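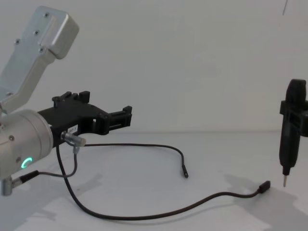
Cables: What Is Inside Them and How to Look After Them

Look at the thin dark cable that curves across the tabletop. It ends in a small black plug with a metal tip. Most homes and schools have plenty of cables, and they all do one of two jobs. Some carry power. Some carry signals, such as sound, pictures or messages. Many cables do both jobs at once.

What is a cable made of?

The part that does the work is metal, and it is usually copper. Electricity moves through copper very easily. A thick solid piece of copper would be hard to bend, so most cables that get moved a lot have many fine strands twisted together. Each strand is thin enough to bend without snapping.

The outside is made of plastic or rubber. Electricity does not move through these materials easily. We call them insulators. The insulator keeps the electricity on its path and keeps your fingers away from it.

If a cable has more than one wire inside, each wire gets its own coat. The coats are often different colors so that the person who fixes the cable can tell them apart.

What does the plug do?

A plug joins a cable to something else. Its metal part has to touch the metal inside the socket. When they touch, there is a path for the electricity. When you pull the plug out, the path is broken.

Plugs have different shapes on purpose. A plug should only fit where it belongs. If it does not go in, do not push harder. Check the shape, turn it around if it has a right way up, or find the correct socket.

Why do cables get tangled?

A cable bends easily, and it has loose ends. Each time it moves, an end can slip through a loop, and a knot begins. Long cables tangle more than short ones. A cable almost 39 inches long can make a good knot in a school bag.

To undo a tangle, first ask an adult to make sure everything is unplugged. Find one end and follow it slowly. Loosen the loops as you go. Pulling makes knots tighter.

How to coil a cable

1. Unplug both ends. Hold the plug, not the cable, when you pull.
2. Lay the cable out on a table.
3. Hold one end in your hand and make a loop about as wide as a small plate.
4. Add more loops of the same size. Let the cable curve the way it wants to.
5. Close the coil with a soft tie. Do not wrap the cable tightly around your hand or make sharp folds.

Staying safe

Never use a cable if you can see metal through the outer coat. Tell an adult and leave it alone.
Keep cables away from water.
Do not put cables across a doorway or under a rug.
Never put anything except the right plug into a wall outlet.

Words to know

Conductor: a material that electricity moves through easily.
Insulator: a material that electricity does not move through easily.
Strand: one of the fine wires twisted together inside a cable.
Socket: the opening a plug goes into.

Written by Meron Chala. Checked by Njål Lie. Last updated 31/07/2018.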